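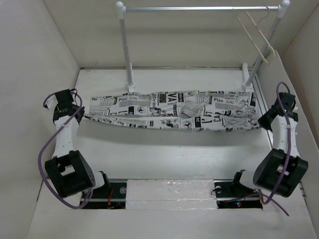

Figure 3. A newsprint-patterned cloth garment laid flat in front of a small clothes rail with a pale wooden hanger.

4. The Newspaper You Could Wear: Print Cloth and the Reading Habit in Derklow

4.1 How we came to the subject

When we began talking to people in Derklow about the newspapers they grew up with, we had every intention of keeping to paper. We wanted to know who bought the Odero in the morning, who read it aloud, who was handed it second, and what became of it when the last reader was finished. Our first few conversations went along those lines quite happily. Then a retired seamstress, whom we will call Mrs. K., got up in the middle of a question about the sports page and came back with a blouse over her arm. It was covered in columns of type. "You should be asking me about this one too," she told us, and we have been grateful to her ever since.

Cloth with a newspaper print (Figure 3) is easy to find in shops today, and most people who wear it give little thought to where the idea came from. For the older residents of Derklow, though, it carries a good deal of feeling. Of the 71 people we spoke with, a great many had owned something of the kind, and nearly all of them could tell us who had worn it first in their street or their family. We had not planned to ask about clothing at all, and we added a set of questions on it only in October, once the first round of visits was already behind us. Readers should bear this in mind, as the earliest conversations are thinner on the matter than the later ones, and we went back to only seven of those households.

4.2 Wearing the news

What struck us most, listening to the recordings again over many long evenings, was how often people spoke of the cloth and the paper as though they were one thing. A former bus driver remembered his sister's newsprint skirt in the same breath as the stack of old issues under the kitchen sink. Another woman recalled being teased on the way to a dance by boys who pretended to read the headlines on her sleeve, and she laughed so hard in telling it that we had to stop for a glass of water. (The boys, she said, were not great readers in the ordinary way.)

There was disagreement, too, and we would not want to smooth it over. Several people who had worked at the Kouris print shop thought the whole fashion rather silly. They had spent their days setting real sentences that had to be right by five in the morning, and it bothered them to see type used as a decoration. One of them had made a point of reading every scrap of such cloth he came across, looking for mistakes, and he reported with some satisfaction that he usually found them. His wife, sitting beside him, owned a scarf in the pattern and plainly meant to keep it.

4.3 Keeping and throwing away

Earlier writing on household reading tends to treat the newspaper as something that passes through the home and is gone by the weekend. Politis made this case in his study of the Prandier district, and for paper we think he was largely right. Old issues in Derklow lined drawers, wrapped fish, dried the insides of wet shoes and lit stoves. Very few were kept, and those few were mostly for a wedding notice or a death.

The clothes were treated quite differently. They were mended, let out, handed down to nieces and folded away in trunks, and so a good many households that no longer have a single copy of the Odero still have a shirt or an apron that brings it to mind. Chatzigeorgiou has suggested to us that this kind of keeping should be counted as part of the history of reading, even where the words on the cloth were never meant to be read. We are inclined to agree with her, though with some care. A pattern of type is a long way from a newspaper, and our speakers knew the difference perfectly well. Mrs. K., when we asked whether she had ever read her blouse, said that she had tried once at the hairdresser's and gave up after the second button.

We turn in Section 5 to the reading rooms, where the paper itself was shared, argued over and quite often stolen.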